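Arnov and Alcaraz Announce Marriage of Presenter Sudheer Pinto and Actress Dana Belness

For release: 2 March 2026

Arnov, the agency representing television presenter Sudheer Pinto, and Alcaraz, the agency representing actress Dana Belness, today issued the following joint statement on behalf of their clients.

Mr. Pinto and Ms. Belness were married in a private civil ceremony attended by 18 guests. The ceremony lasted 14 minutes. A reception for 120 guests was held the same evening at the Plaluver, a hotel owned by neither party and closed to other bookings for the night. The location and date of the ceremony are withheld at the request of both families.

The engagement was confirmed in December. It is the first marriage for Ms. Belness and the second for Mr. Pinto, whose earlier marriage ended in divorce. There are no children from that marriage.
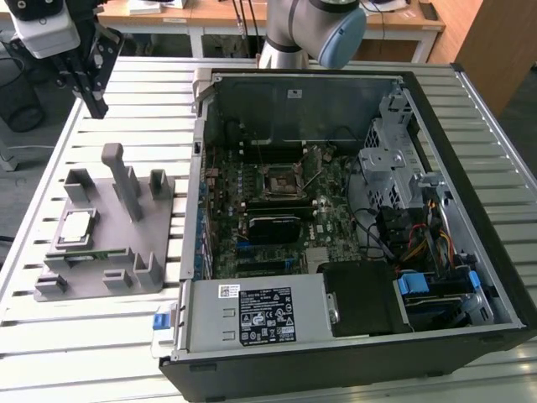

Open desktop computer case with the processor socket empty.

Professional commitments

Mr. Pinto will continue as host of the evening quiz program "Second Column," which has aired 805 episodes. Recording of the current season was completed before the ceremony and the broadcast schedule is unchanged. His contract with the production company remains in force on its existing terms.

Ms. Belness will return to the set of her current feature after a short break. The title and distributor of the film will be announced separately by the producers – questions on casting or release should not be sent to either agency. She will continue to use the name Belness for all professional credits.

The couple have no joint projects in development. Reports of a documentary series about the wedding are incorrect. No broadcast, streaming or publishing rights to the ceremony or reception have been sold or offered.

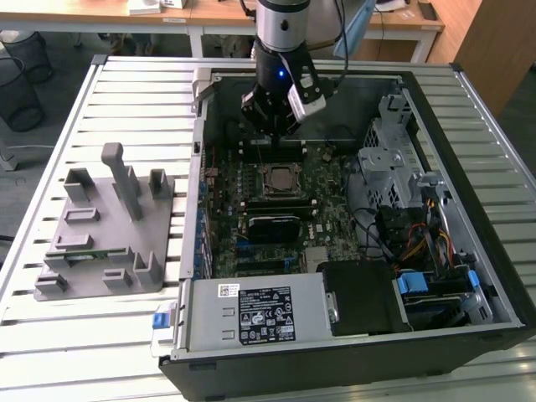
Photographs and media use

One portrait of the couple will be released to accredited outlets through Arnov. It may be used once per outlet, in editorial coverage only, with the credit line supplied. Cropping is permitted. Retouching, compositing and use in advertising are not permitted.

Guests were asked not to publish photographs from either event. Outlets offered such material are requested to contact Arnov before publication.

Interviews

Neither Mr. Pinto nor Ms. Belness will give interviews on the subject of the marriage. Interviews already scheduled in connection with "Second Column" will go ahead, limited to the program.

Statement from the couple

"We are grateful to our families and to the people we work with, who kept the arrangements quiet for several months. We ask that our relatives not be contacted for comment."

Contacts

Inquiries concerning Mr. Pinto and all portrait requests: Arnov, press desk.
Inquiries concerning Ms. Belness: Alcaraz, publicity department.

Requests should state the name of the outlet, the intended use and the deadline. Gifts sent to either agency will be returned to the sender.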